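Zevunus: Frequently Asked Questions

Questions we get about the Zevunus method for learning tabletop tasks from wrist-camera video. Last revised 6 May 2022. The answers were written by Viola Fabbri, with corrections from Ashraful Mollah.

What does Zevunus do?

It trains a robot to carry out short tabletop tasks using video from a camera near the gripper. The method has two stages. The first learns to estimate how the camera has moved between two views. The second learns the task and takes the first stage's estimate as one of its inputs. We train the stages separately and freeze the first before starting the second.

How much data did you use?

The main set has 3298 episodes. We held out 100 of them for testing and did not look at those until the settings were fixed. Episodes where the operator stopped early are kept in the set with a flag, so you can drop them if your own method can't use them.

Why is there a grid on the table?

A plain cloth gives the motion stage very little to work with when the view holds few objects. White lines on a teal-green ground give it something to track almost anywhere the camera points. The lines also bunch up toward the back of the table, and the network appears to use that spacing as a cue for tilt. We have not proved that last part.

Does the cloth have to be flat?

No. We smooth it by hand and leave it at that. Small ripples bend the lines, and the motion stage has to cope with them. We tried a version that assumed a perfectly flat grid and fitted straight lines to it. It did worse than the learned version on every cloth we own, so we dropped it.

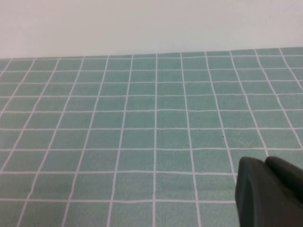
Do you clean up the views before training?

Very little. We resize them and adjust brightness at random. Specks and scuffs on the cloth stay in. The fingers stay in as well, and we don't mask them, although they hide part of the grid at the lower right. An early model trained with the fingers masked out was less accurate when closing on an object.

Can I use a different cloth?

Yes, but expect to retrain the motion stage. Our Prudell test swapped in a striped cloth without retraining, and success dropped in all 8 tasks. Retraining with a small number of new episodes brought most of it back. The task stage did not need to change.

What happens with tall objects?

Tall objects are harder than flat ones. From a low camera position they often run out of view at the top, so the model has to work from the base and whatever else it can see. A wooden headphone stand is a good case. The round base is easy to place against the grid lines, but the post can be partly hidden behind the headphones hanging on it, and black ear cups show little detail. Most of our remaining errors on the stand come from judging its height.
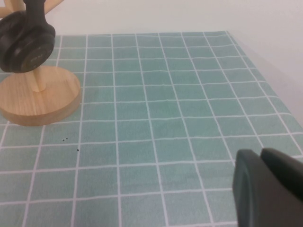 Ouali wrote to us that height errors of this kind went down in a similar setup after the task stage was given two views per step, one current and one from a moment earlier, and asked whether we had tried it. We have, on a small scale. It helped with the stand and made no difference for flat objects. It also slowed the controller, so it is off by default. The option is in the settings file under "history".

How many training runs are behind each reported number?

We report the mean of 5 runs with different random seeds. The spread is in the appendix tables.

Is the code available?

The training code and both sets of weights are in the Grerby repository. The February release had an error in the data loader that shuffled the early-stop flags. If you downloaded that one, please replace it.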